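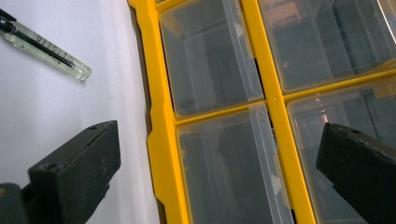

Small parts drawers for a craft bench - how do you stop them turning into a junk pile?

Asked by MarrowfatPea, 16 August 2024

I've finally got a proper bench in the box room after years of working off a tea tray, and I'm so pleased with it! It's a plain white top with a yellow plastic drawer unit next to it, the kind with see-through drawers. I mend fountain pens and do a bit of resin jewellery, so I have glass syringes for ink and for measuring, blunt needles, O-rings, nib units, tiny jump rings, the lot.

Two questions really. First, how do people decide what goes in which drawer? I've sorted mine twice since January and both times it has slid back into a muddle. Second, where do you keep glass syringes? At the moment mine lives on the bench top and I'm sure I'll roll it off with my elbow one of these days. The drawers are a bit short for the long one unless it goes in cornerwise.

I'd rather not buy another unit as there's only 80 cm of wall left and I want a lamp there.

3 answers

Answer from Hedvika Oravec (accepted)

Oh, I love this sort of job! I did my own pen bench over last winter and had 167 little bags of bits to find homes for, so I feel your pain.

Sort by job and forget about sorting by what the thing is. I used to have a drawer for "rubber" and a drawer for "metal" and I was forever opening five of them to change one sac. Now there's a drawer for filling and flushing, one for nibs and feeds, one for seals with the silicone grease in beside them, and so on. Everything for one task comes out together and goes back together.

Leave one drawer empty. Really empty. That's where the odd bits go during the week, and on Sunday evening I tip it out and put things away. Mine takes seven minutes if I've got the radio on and a good deal longer if I start playing with the nibs.

Clear drawers are lovely for this as you can spot anything bright straight off. I put coloured bits at the front on purpose. I still label them though, on the lip at the bottom, so the front stays see-through.

For the syringe: take the plunger out once you've rinsed it and let both parts dry separately before you put them away. I lie the barrel in a strip of pipe insulation, slit along the top, stuck to the back of the bench with double-sided tape. It can't roll and I can read the markings without picking it up. The insulation cost next to nothing and there's enough left over for a dozen more.

Comment from MarrowfatPea: Pipe insulation! I've got a length of that in the shed. Doing this tonight, thank you so much. Does the tape hold up if it gets splashed?

Comment from Hedvika Oravec: Mine has, but I do wipe up ink quickly. Degrease the bench first - washing-up liquid is fine.

Answer from tobyjug_44

Take a photo of each drawer when it's tidy and keep them on your phone. Sounds daft, works a treat. I have a Prakurow cabinet in the garage and did all of it in one afternoon. Also keep needles well away from anything you rummage in. A lidded tin inside the drawer does the job.

If the unit slides when you pull a drawer, put a bit of non-slip drawer liner under it. And push it right up against the bench, otherwise small things fall down the gap. I lost a perfectly good clip that way and found it when we moved house.

Comment from MarrowfatPea: Ha, I've already lost two jump rings down mine.

Answer from Sandpiper

I just use egg boxes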